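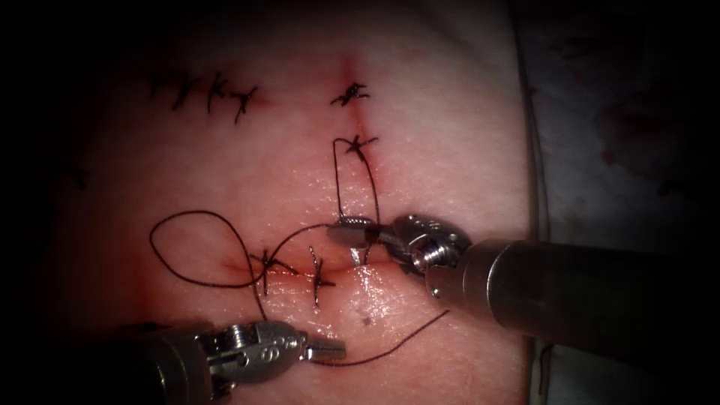
Suture practice pad

A suture practice pad is a flat block or sheet of synthetic material used for learning and rehearsing surgical stitching. It takes the place of skin and the soft tissue under it. Pads are used by medical, nursing and veterinary students, and by surgeons learning a new technique or instrument.

Construction

Most pads are molded from silicone, although foam, vinyl and other soft plastics are also sold. A common design has several layers: a thin, firm outer layer for skin, a softer one for fat, and a denser base for muscle. Many have a layer of mesh set into them, which keeps a stitch from tearing out when the thread is pulled tight. Pads without mesh are cheaper but wear out sooner, and the holes made by the needle tend to grow into slits.

The wounds may be cut at the factory or left for the user to cut with a scalpel. Precut pads usually carry a mix of straight, curved and jagged wounds. Some makers color the inside of the cut pink or red so that the edges are easy to see.

Sizes vary. The Kalton teaching pad, a plain type sold to schools, measures 254 by 178 millimeters. The smaller Astby pad is made to fit in a holder that bends it over a curve, putting the wound under tension.

Use

The first stitch taught is normally the simple interrupted suture. Each stitch is passed through both sides of the wound, tied and trimmed separately, so that the failure of one knot does not loosen the rest. Black thread is often chosen for practice because it shows up well against a pale surface. Learners are marked on the spacing of the stitches, the distance of each from the wound edge, the squareness of the knot, and the length of the tails.

Several short wounds can be worked on one pad, running in different directions. A wound lying across the user calls for a different wrist angle than one pointing away, and instructors often ask for both. Continuous, mattress and buried sutures are added later.

Pads are also used in robot-assisted surgery training. There the main difficulty is thread handling — many systems give little or no sense of touch, so tension has to be judged by eye from the slack in the loop and the way the wound edges meet.

Limitations

Synthetic pads do not bleed, and their edges do not swell or dry out. Silicone also grips the needle more than skin does. In a teaching manual used at the Cukach skills center, Hayley Cheetham recommends moving on to animal tissue once knots are consistent. Tiruwork Asfaw, writing in the same manual, favors keeping pads in use throughout training for warm-up and for work with the weaker hand.

Care

Old stitches are cut and drawn out with forceps. The pad can be washed in mild soap and water, dried, and dusted with talc or cornstarch if it becomes sticky. It should be stored flat, away from sunlight and printed paper — ink can pass into silicone and leave a permanent stain.

See also

Surgical knot
Needle holder
Simple interrupted suture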